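Onora bin-picking study: spring progress report to the Haberkorn fund

Dear all,

Thank you for your patience while we got this together. We had hoped to write in February, but the second round of trials ran longer than planned and it seemed kinder to send you one full report in March than two thin ones.

You will remember that the question we put to you was a fairly simple one (simple to ask, anyway!): can an arm learn to clear small parts out of a deep bin if we let it move them before it tries to grip them? The usual method looks for the best grasp and goes straight for it. Ours, which we have been calling Hokow around the lab, is allowed a short nudge first, and it learns for itself when a nudge is worth the time.

We have now logged 3460 attempts with the new method and the older one together, using the same arm and the same bin throughout. Over the last test set of 226 picks, Hokow lifted the part cleanly on the first grip 87 percent of the time. Our target in the proposal was 90, so we are close, and I would sooner tell you that plainly than dress it up. The shortfall is nearly all in one kind of case, which I will come to.

The move to the Lusden building cost us a little over a week, mostly in calibration, and we have redone the baseline runs there so that the comparison stays fair. The budget is on track. The one change is that we spent less on computing than expected and would like to put the difference toward a second set of test parts, if you are agreeable.

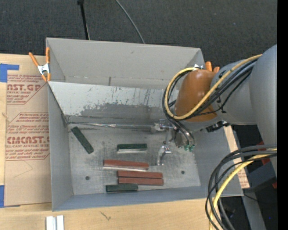
Parts that touch one another are where most of our remaining misses come from. A lone block lying out in the open, even at an odd angle, gives the method very little trouble these days. The two lower red blocks, lying parallel with only a thin dark line between them, are much harder, and the green one near the close wall is the sort we worry over too, as the fingers need room on both sides. We want the nudge to open that gap, and at present it tends to push the pair along together. We have begun training with shorter, slanted pushes, and I hope to have proper numbers on them for the summer report.

Until then our plan is to finish the close-contact trials, start on mixed part sizes, and write up the method for the spring workshop. Do come by on a Thursday if you are nearby, we would love to show you a run.

With warm thanks from all of us on the Onora team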